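Switching to a softer string, and a month of Thursday nights

I'd been putting off a restring on my badminton racket since spring, mostly out of laziness and a little out of fear.

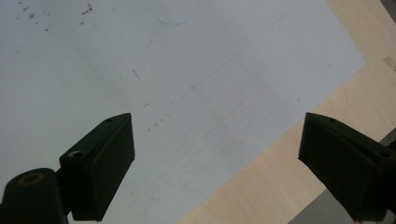
The fear part is easy to explain. I had the same string in there for so long that I'd built my whole game around it, dull as it had become, and my drop shots depended on that dullness. But a string finally went during a warm-up in August (a warm-up! I hadn't even hit a smash) and the decision was made for me.

The shop at Kauppinen had two choices in stock, the Rarkine I've always used and a thinner one called Ulta. I dithered long enough that a line formed behind me, and then I picked the Ulta and asked for 22 pounds, a touch lower than my usual.

The first session was rough. Everything I lifted to the back sailed long, and my partner, bless her, kept saying "good length" in a very kind voice. My net shots popped up too high as well. I went home convinced I'd made a mistake and looked up what it would cost to cut the strings out and start over.

I'm glad I waited. By the third Thursday my hand had worked out how little effort the clears needed, and my elbow, which has grumbled at me for two seasons, was quiet the next morning. I can get the shuttle to the back line from a bad position now, when I'm late and leaning the wrong way – and at my age I am late fairly often. Flat drives feel quicker too, though my partner says she can't see any difference.

What I've lost is some control on the hard smash. It goes fast enough, but I can't put it on the sideline the way I could before, so I've started aiming at the body more, which feels a bit rude in a friendly club game.

We play Prarnness away next month, in that cold hall with the low beams, and I'm leaving the racket alone until then. After that I may try one pound higher.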